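Forum: Around the House > Appliances and Fittings
Thread: Bar fridge up on bricks – leave it or build something?

wattle_and_daub
10 Apr 2026
Hello all, long-time reader, and I'm afraid I do tend to go on a bit, so put the kettle on. We've taken over a little back room at Triltalby and it came with a small white fridge, the kind you'd put in an office. Whoever had it before us propped it on a stack of orange bricks with some flattened cardboard underneath. I've emptied it out and I'd like to have it ready for drinks and lunches by May, when there'll be a few more of us using the place.

My question is whether the bricks are fine as they are, or whether I should knock together a proper timber base. I'm also a bit sad about the inside walls, which have gone a touch yellow. I've been at them with bicarb and a soft cloth and a good deal of optimism. 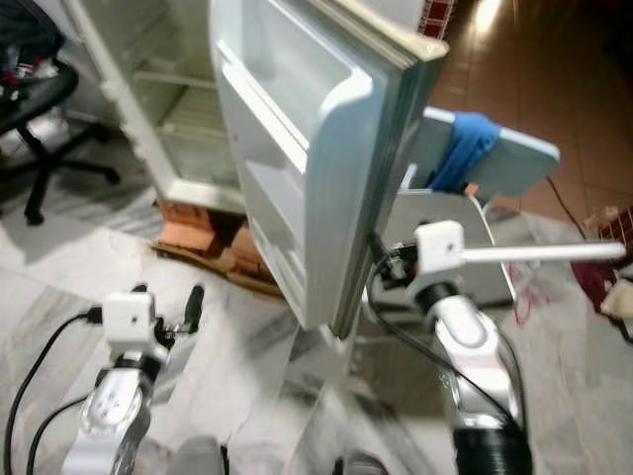 The fridge with its door open, bricks and cardboard underneath.

Any thoughts very welcome, and thank you for having me!

pegboard_pete
Welcome! I'd leave the bricks, myself. My mum had a chest freezer on bricks in the garage for over 30 years and it never budged. What matters is that it's level and doesn't rock when you swing the door open. Pop a spirit level on top, front to back and then side to side, and if it's happy then you can be happy too. The cardboard I would throw out today, though. It soaks up every drip and then it smells.

saltbushsue
I'm going to disagree with Pete (fondly, as always). Bricks are fine under something that never gets touched, but a lunch fridge gets opened all day long, and once you've loaded that door with milk and soft drink there's a lot of weight hanging out the front. I built a plinth for ours from leftover framing timber, 13 screws and a bit of paint, and it took me one afternoon including a long lunch. Cost me 40 dollars and I could have done it for less.

pegboard_pete
40 dollars buys a lot of bricks, Sue.

wattle_and_daub
Thank you both, you've given me plenty to chew on! I'm leaning towards Sue's plinth, but I'll get the level out first. While I've got you – the same room has a metal door frame that could do with some love. The plate or latch area is scuffed, the paint's chipped and there are white scratches across it. Lower down there's a brownish grime along the edge that I haven't tackled yet. The wall next to it is a pale blue-grey which I've grown rather fond of, so I don't want to slop anything on that. 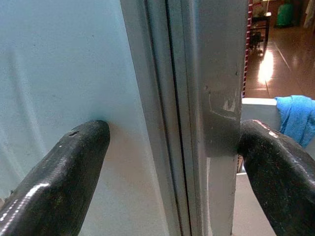 The door frame, with the scuffed patch on the right and the tiled floor through the doorway.

Would you sand the whole frame, or just the rough bit?

gumnut_gaz
Just the rough bit, mate. Sugar soap over the whole thing first, let it dry properly, then a light rub with fine paper where it's chipped and feather the edges out. Metal primer, two thin coats of enamel. I used the Fusex primer on our laundry door and was very pleased with it, though the tin was a mongrel to open. Run your tape down the join with the wall and pull it off while the paint's still a bit soft.

saltbushsue
Agree with Gaz on everything except the patching. Spot painting on an old grey always shows, in my experience, and you'll see it every time you walk through. If you're getting the brush out you may as well do the full frame. It's another hour at most.

gumnut_gaz
Depends on the light, I reckon. Ours got a patch 5 years ago and I couldn't find it now if you paid me.

wattle_and_daub
You're all so generous with your time. I'll wash the frame down at the weekend and see how much of it is only dirt before I commit to anything. Does anyone know if sugar soap is all right on a fridge door seal as well, or should I stick to warm water and dish soap?

pegboard_pete
Dish soap and an old toothbrush for the seal. And save the bricks, they'll come in handy for the garden.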